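Fillard library gets its Saturday-style hours back

Great news for Fillard readers! The town library will stay open until 9 every evening, starting in November. Nhi Hồ, the head librarian, got the petition going, and 2,396 people signed it — more than she ever hoped for.

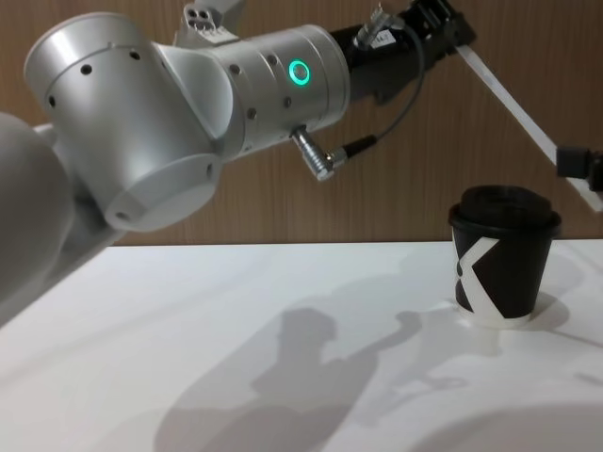
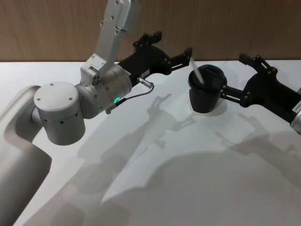
What's next

A new reading room with 88 seats opens the same month, and Stavros Makris is already planning a poetry night. Sign-up is at the front desk, and it's free!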